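Gonirbridge Health Statistics Reading Group
Minutes, May 14, 2019

Chair: Stefaniia Dovhaniuk
Apologies: Golestani

1. Previous minutes

The February minutes were accepted with one correction. Item 4 said the group had "agreed" that the vitamin D paper was sound. Two members had agreed. The wording now says so.

2. Coffee and hip fracture (the Graker paper)

The chair summarised the paper, which follows 2333 adults and reports fewer hip fractures among those who drink coffee every day. The press release says coffee "protects" bones. The paper itself never uses that word, and the group wondered who at the journal had read both.

Discussion was mostly about who stops drinking coffee. People who are already frail, or on several medicines, are often told to cut down. They end up in the non-drinker group and they also fall more. The authors adjusted for age, sex and smoking, but frailty was measured by a single question on the intake form. Zudora thought that was better than nothing. The chair was not convinced it was much better.

It was also noted that former drinkers and people who never drank coffee were lumped together. Splitting them would be an easy check and there is no sign in the supplement that anyone tried it.

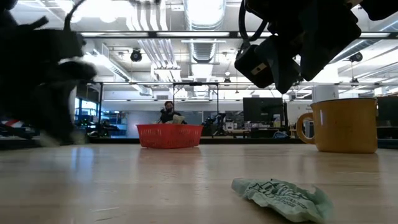 3. Subgroup results

The effect was reported as stronger in women under 70. The group could find no plan for this analysis in the registered protocol, and the interval for the under-70s overlaps nearly all of the one for older women. Zudora pointed out that the figure on page 4 has its axis cut short, so the gap looks larger than it is.

Agreed not to cite the subgroup finding in the newsletter. No agreement on whether to cite the main one – the chair would leave it out, Zudora would run it with a plain warning. Held over.

4. Actions

Dovhaniuk to write to the authors asking for former drinkers to be shown separately. Expectations of a reply are low.

Zudora to draft the warning paragraph, 2 sentences at most.

Golestani to be asked for the colour version of the dose chart, as the grey printout could not be read.

5. Next paper

Two were put forward, one on naps and one on hearing aids. Naps chosen, with some grumbling about yet another sleep questionnaire.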